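## 3. Washing and drying the covers

The Besent seat and back covers come off for washing. The Lennox headrest cover is glued at the seam and has to be cleaned in place (see section 4). Revised Monday, April 29, 2019.

**Removing the covers**

1. Take the cushions off the sofa and set them zipper side up.
2. Open the zipper all the way. The pull is tucked under a small flap at the left end.
3. Fold the cover back over itself and slide the foam out from the short side. Do not pull on the piping.
4. Brush out crumbs and lint, especially along the inside seams.
5. Close the zipper again before washing.

**Note:** Older Holesside frames have hook tape along the back edge. Peel it apart slowly, starting at one end. The frame number is on a label under the center seat. Numbers below 329 have the tape.

**Washing**

1. Wash no more than 3 seat covers in one load. A full set needs two loads in most home machines.
2. Use cold water and a gentle cycle with a mild liquid detergent.
3. Run a second rinse if the water still looks cloudy.
4. Take the covers out as soon as the cycle ends - creases set quickly in this fabric.

**Caution:** Do not use bleach or fabric softener. Both weaken the backing and will void the fabric part of the warranty.

**Drying**

Hang the covers by the long edge, out of direct sun. Drying takes about 9 hours indoors, longer in August or in any damp weather. A tumble dryer may be used on the air setting only. Covers that have been dried with heat can shrink enough that the zipper will not close.

**Wiping down between washes**

For small spills, use a clean cloth dampened with plain water. Blot from the outside of the spot toward the middle. Keep a separate cloth for the legs and arm caps, as the Tomer wood finish can leave color on fabric. Rinse cloths after use and let them dry fully before putting them away. 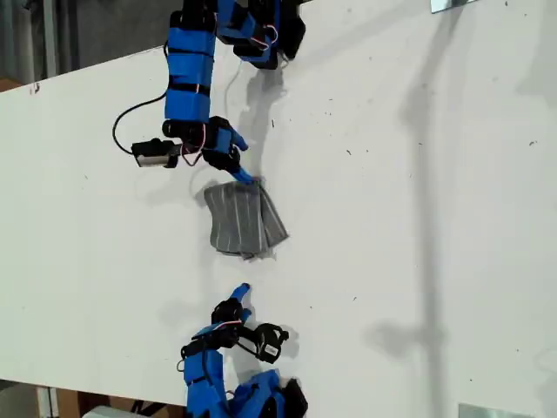 *Gray striped cloth on a white tabletop.*

**Refitting**

1. Check that the cover is dry along the seams and under the zipper flap.
2. Fold the foam in half lengthwise and push it in as far as the back corners.
3. Let the foam open, then work the front corners into place by hand.
4. Close the zipper while pressing the two sides together. If it sticks, back it up and move the foam away from the teeth.
5. Put the cushions back with the zippers facing the rear.

Replacement covers are sold singly or as a set. Give the frame number and the fabric code when ordering. Fabric code 300 is no longer dyed to match earlier sets, so order all the seat covers together.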